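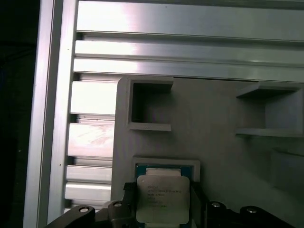
Good morning, and thank you to the Flistero workshop for hosting the second session on bench organization. My remarks this morning concern how fixtures are mounted at an assembly station, and why we ask every site to settle the frame before ordering any holders. A gray plate mounted in front of aluminum profiles, with a square pocket near the top and a bracket with ledges off to the right, is the kind of arrangement most of our sites are moving toward. Please note the dark slots between the lower slats. We will return to them when we discuss cleaning.

Slide 2. Background. The review of station layouts began in November under Gülizar Canpolat. It covered 13 stations at the Sosa and Lenon sites. Staff reported that small parts were being set down wherever space allowed, and that shift changes took longer as a result. (Pause for questions from Lenon staff.)

Slide 3. Pockets and ledges. A pocket should hold one type of item only. Where a pocket is deep, its contents are hard to see from a standing position, and a label should be placed on the plate beside it. Ledges are intended for items in current use. They are to be cleared at the end of each shift.

Slide 4. Cleaning. Open slots in profiles collect dust and filings. Wipe along the length of the slot with a dry cloth, then use the narrow brush from the station kit. Plates with a matte finish should be wiped with a damp cloth. Solvents are not permitted on printed parts until the Malý test results have been circulated.

Slide 5. Costs. The approved budget for replacement plates is $1,345 per site. Requests must be submitted at least 7 working days before the parts are required. Wissam Nseir will receive them and can advise on pocket sizes.

(If time is short, skip slide 6 and refer the audience to the handout.)

Slide 6. Next steps. Each site is asked to name two stations for the first changeover and to send current measurements with the request form. Questions may be taken now or during the break.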